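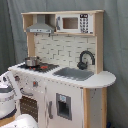
JIRNETTI PLAY KITCHEN NOW IN STORES

Jan 18, 2024
By the Jirnetti press desk

Godside, first run of 600 units. White and pale wood, toy microwave, range hood, black stovetop with two red burner markings. Sink has a tall curved faucet. Rounded counter at one end, so a second kid can join in. Flat packed, screws in the box, allow an evening. Brandes stores have it frist, online orders follow. Second run planned for August, 500 more. Samples for press on request, quote ref 772.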